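Tidesico Store Card: your questions, more or less answered

What is the Tidesico card?
A card for buying things from Tidesico and paying for them later. We wanted a grander definition but the lawyers trimmed it.

Can I spread the cost of a Bellini laptop?
Yes, over 6 or 11 months, with no interest if you pay on time. Miss a payment and interest turns up promptly, even if your laptop didn't.

What is the smallest amount I can spread?
£65. A mouse mat doesn't qualify, however attached to it you are.

Does the offer cover the Eseo handheld?
Only the colour model. The grey one went off the list in April and we've stopped arguing with head office over it.

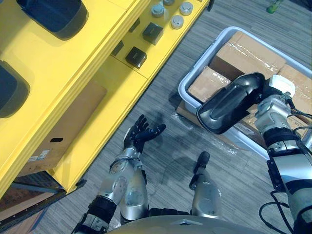
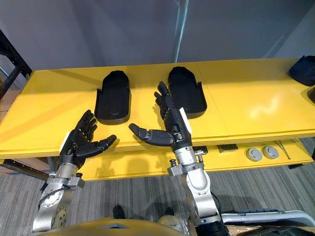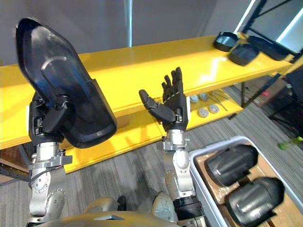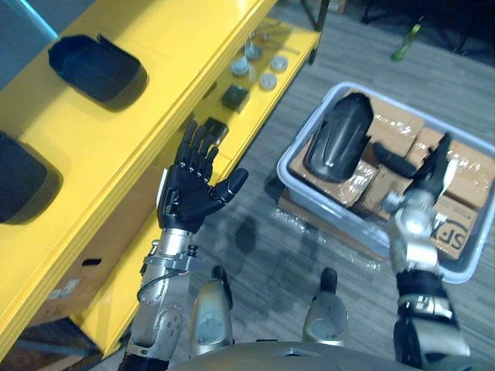 Yellow shelving with black bins in the first and last; black robotic hands in the second and third.

Can I pay early?
Please do. There's no charge – ring us for the final figure and have your card handy.

Where do I apply?
At the Trikham shop, or by post. The form has a box marked "Other income". Pocket money from your mum goes there.

I was turned down. Why?
We can't say over the phone. Write to Desk 441 at the Trikham address and you'll get a letter back, in our usual style, so put the kettle on first.

Can my partner use my card?
No. They can have their own and argue with us separately.

Last updated September 16, 2000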